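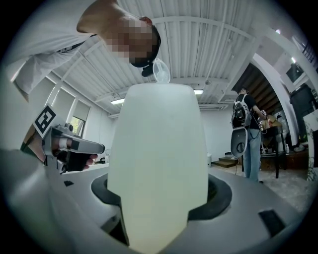
Polling place walk-through: Lesislow precinct, Landeg Hall
My checklist from 8 Jul 2026, with comments

I do one of these before every election, and I post it because people keep asking what gets looked at before the doors open. Same order as the form. Where I had something to say, I said it (sorry, some of these run long).

Precinct size: 664 registered voters
Backup location: Zostesard Library, lower level

OUTSIDE

1. Parking, accessible spaces marked and on level ground
Pass. Fresh paint since February and it looks great. I did ask for the cones to be moved off the striped area between the spaces. That's where a van ramp comes down, people!

2. Route from parking to the door, no steps, no loose gravel
Pass with a note. There's a lip where the sidewalk meets the old slab. I laid my level across it and it's within what the form allows, but only just, and I'd like a threshold ramp there anyway. I've asked for one from the county storeroom.

3. Entrance signs readable from the street
Needs work. The big banner is fine. The arrow sign at the Skidetti Road turn is hidden behind a hedge once you're coming from the west, so you sail right past it. Move it to the other side of the driveway.

4. No-campaigning line measured and marked
Pass. Measured from the door with the wheel, chalked, and photographed. Chalk washes off, so tape goes down the evening before. Please don't let anyone talk you into "just eyeballing it." We had a shouting match over a yard sign last time and I'd like to skip that one.

DOORS AND EXITS

5. Main door opens easily and stays open if propped
Fail on the first try, pass on the second. The closer was set so stiff I had to lean on it with my shoulder. The hall adjusted it while I stood there, and now you can push it with one hand. Check it again on setup day, these things creep back.

6. Second exit unlocked and clear
Fail. Stacked chairs right across it. They were moved before I left, but I've marked it as a fail so it gets checked again. The exit has to be clear the whole day, including after the evening dance class people drop their stuff off.

7. Exit lights working
Pass. Both lit, and the test button works on both.

INSIDE THE ROOM

8. Floor, no trip hazards
Pass with a note. The power strip for the check-in tables crosses the walking path. Use the rubber cord cover, the wide one. Masking tape peels up by noon and then it's worse than nothing.

9. Voting booths, spacing and privacy
Pass. Booths face the long wall with their backs to it, so no one walks behind a voter. I like this layout a lot better than the one from the primary, where the line for the scanner bent right around booth number one and everybody could see in.

10. At least one seated-height booth
Pass. It's at the end closest to the door, with room to turn a wheelchair. Leave a chair beside it and don't let the chair wander off to the check-in table. It always wanders off to the check-in table.

11. Lighting at the booths
Needs work. Two tubes are out over the far end. It's fine in the middle of the day, but polls are open until after dark in the fall and I wouldn't want to read a long ballot measure down there. Hall says they'll be replaced.

EQUIPMENT AND SUPPLIES

12. Ballot scanner, seals intact and numbers match the log
Pass. I read the numbers out loud and a second worker checked them against the sheet. Do it that way every time, even when you're both in a hurry. Cage number is 632 if you need to look it up.

13. Accessible ballot marker powers up, headphones and keypad present
Pass. The audio was set very low, though, and I thought it was broken for a good five minutes. Turn it up before the first voter gets there and wipe down the headphones between uses.

14. Emergency ballot box, empty and locked
Pass. Opened, looked inside, locked it, sealed it.

15. Extension cords and surge protector in good shape
Fail. One cord had a cracked plug. I took it away with me so it can't sneak back into the bin.

16. Ballot stock on hand for the test run
Pass. Delivery slip 2256, signed for and put in the locked cabinet.

17. First aid kit and fire extinguisher
Pass on the extinguisher, the tag is current. The first aid kit had bandages and a single glove. I've ordered a refill.

STILL OPEN

Items 3, 6, 11 and 15 need another look, plus the threshold ramp from item 2 and the first aid refill. I'll go back once the tubes are in and update this page with whatever I find. If you're working this precinct in the fall and you spot something I missed, leave a note in the blue binder at the check-in table. I do read it!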